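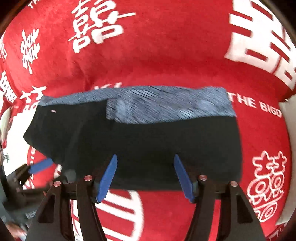

Fig. 2 – Black garment, folded, on red printed cloth

Hanging the show – Plendby rail kit

1. Lay prints out on the floor first. Order as per Yannick Caron's list, not the file numbers.
2. Rail up at 1245 mm, level it, then tighten. Max 40 prints per rail.
3. Clip hooks on, 58 mm in from each edge. Gloves on for this bit.

Caution: don't overtighten the clips – they mark the paper and Leblanc wont reprint for free.

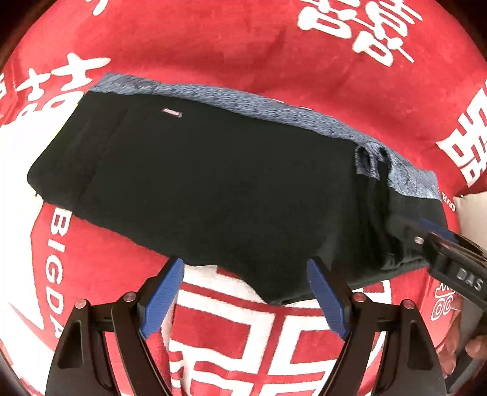
4. Captions go bottom right. Place and year only, no camera details.
5. Lights last. Skalano spots, 2 per print, angled down.

Note: crowdsourced prints need the senders name on the back. Missing one? Ask Tineke Koster befor it goes up.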